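Updated 2022-07-08

# Setting up a small home office in a spare room

I moved my desk into the back bedroom when I started doing the books for two shops in Plornley. The room is small and has one window, and I got the layout wrong the first time. These are the steps I'd follow now.

## 1. Measure before you move anything

Write down the length of each wall, the height of the window sill, and where the outlets are. Mark which way the door swings. My door takes up more floor than I expected, and I had to shift the desk 3 inches so it would clear.

Leave 42 inches behind the desk if you can. You need space to push the chair back and stand up.

## 2. Place the desk

Put the desk side-on to the window. Facing it gives you glare in your eyes, and having it behind you gives you glare on the screen. If the only outlet is across the room, run a cord along the baseboard and clip it down. Don't run it under a rug.

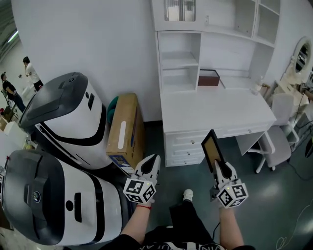 Set the chair height next, with your feet flat and your elbows level with the desktop. If the desk is too high and can't be lowered, raise the chair and use a footrest. An old phone book works.

## 3. Sort the paper

Make two piles: papers you need this month and papers you have to keep. The first pile stays within reach of the chair. The second goes in labeled boxes, one per year, with the tax papers on top.

I had 43 folders when I started. Most of them held one sheet each, so I merged them by client — Sutdale, Mekonnen, and a general one for the house.

## 4. Plan the storage

Go up the wall before you go out across the floor. Tall shelves hold more than a row of low ones and leave you room to walk. Put heavy boxes on the bottom and things you rarely open at the top. Fasten any tall unit to a stud with the bracket that came with it, or buy one at the hardware store.

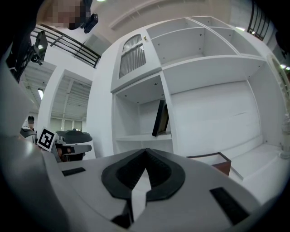 *Tall white shelving with a louvered cabinet door.*

Doors are useful for anything messy, such as spare cables and printer ink. Open shelves are better for what you use every day.

## 5. Work in it for a week

Don't buy anything else yet. Keep a list of what annoys you and fix those things first. Mine was the lamp, which was on the wrong side for writing by hand. I moved it to the left and then bought a second power strip.

Check the list again in September, when the evenings get darker and you'll notice the lighting more.

— Embla Vik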